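4.2 Folding the flat-pack gift box

Of all the objects in the study, the pale pink folded box gave our informants the most trouble for its size, and it is the one they were least willing to stop talking about.
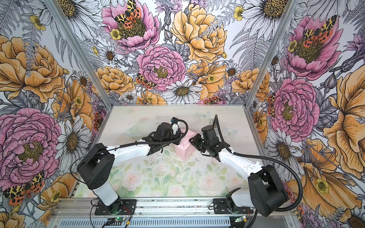

Figure 4. The pink box on the printed tabletop, between two black grippers.

Darcy Carrier maintained throughout the interviews that a box of this sort has no correct way up until the last flap is in, and that anyone who claims to see the lid before then is guessing. We record the opinion because it matches the workshop diaries rather well. Of the 22 people who folded boxes at the Fonville sessions, nine wrote at some point that they had made the bottom twice. Two of these went on to make it a third time, and one gave the result to her sister as a lampshade.

The trouble begins with the crease. A flat-pack box arrives scored, and the maker trusts that the card will bend where it has been told to. Card has its own views. A score line that is folded once, gently, will open again as soon as the hand moves on to its neighbour, so that the folder spends much of the job pressing back down what was pressed down a moment ago. Our informants had a range of words for this, of which 'springy' was the most printable. Cherry Mae Lumbao ran every crease along the edge of a table before starting and finished well ahead of her bench, a lead she then lost by folding the tuck flap outside the wall it was meant to go behind.

A second difficulty is that the shape changes what counts as holding it. While the blank is flat, one palm is enough. Once two walls are up, the piece leans on whichever corner is finished and swings about on it, and the hand that was pressing must now prop. Most people noticed the change only when the walls fell down. Several diaries describe using a chin. We had not provided a column for chins, and the entries were made in the margin.

The instructions were of limited help. The leaflet supplied with the Dagdag box (the larger of the two types used) gives the whole procedure in nine drawings, the sixth of which shows the box in a position it cannot reach from the fifth. Kenneth Cruzado wrote to the makers about this and was sent another leaflet. The smaller Jovinel box comes with no drawings at all, only an arrow, and it was folded with fewer complaints. We hesitate to draw a general lesson about instructions from this, although our informants did not hesitate for a moment.

Pressing hard enough to set a crease and lightly enough to leave the walls smooth is the part of the work that seems to improve most with practice. In the first session, boxes came off the benches with dents, thumb-shaped hollows and, in one case, a bite. By the last, dents were down to the odd soft corner. Eduardo Calimlim, whose early boxes looked as though they had been posted, put his own progress down to cutting his nails on the Sunday before. His later boxes are very good and we have no better explanation to offer.

Corners deserve a separate word. A corner where three panels meet is the point on which the whole box agrees or fails to agree with itself, and any small error made earlier comes here to be counted. A panel folded a hair off its line will still stand, and will still take its neighbour, but the corner will gape. Informants treated gaping corners in one of two ways: they unfolded everything and began again, or they turned that side to the wall. Lilibeth Lumanlan argued that the second is a perfectly sound method for a box that is going to be torn open by a child, and the bench came round to her view before tea.

Ribbon was offered and is left out of this account. It hides a multitude of corners, and two of us found that after a yard or so of it we could no longer tell whose box was whose - nor, in one case, whether there was a box.

In all, 101 boxes were finished and kept for scoring. The unfinished ones were not kept, on the grounds that they were mostly flat and somebody had begun writing shopping lists on them. Scores for squareness, closure and surface are taken up in the next section, along with the question of how a lid that fits on Friday can fail to fit after a weekend in a cupboard.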